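Packing Up the Yarn Room

Back in November I promised my sister-in-law that I'd finally sort out the craft supplies, and you can guess how that went. The holidays came, then a cold, then a baby blanket that simply had to be finished (it's gorgeous, thank you for asking!), and all the while the bags kept piling up behind the door. Well, the sorting has begun at last, and I'm posting as I go so that Liên Lò and the rest of the Thursday-turned-whenever knitting circle can see that I mean it this time.

My system is a simple one. Small things go into cardboard boxes, soft things on top, and anything with yarn still wound on it gets checked for tangles before it goes anywhere near a lid. Euan Halliday gave me 60 little paper tags for labeling, and I've already used up more of them than I care to say, mostly on blues. I do seem to buy a lot of blue.

A few from the table, with the gray mat down:
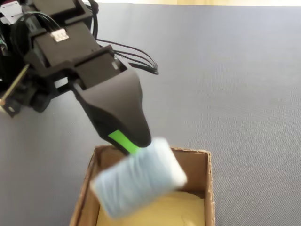 Pale blue and white, over the open box.
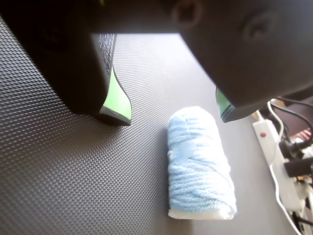
Light blue yarn on its short roll, fuzzy bits and all.
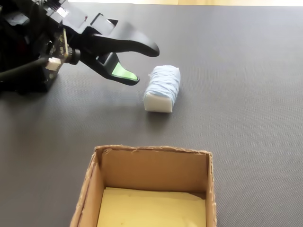 Next up are the needles, and I'm dreading those a little, as every pair I own has managed to lose its partner at one time or another. Crescencio Cuesta swears by rolling them up in an old dish towel and tying it with a ribbon, so I may give that a try before I spend money on a proper case. If you've lent me anything over the years, a pattern or a stitch counter or that nice big crochet hook, please send me a note now, while the boxes are still open and I can get at everything!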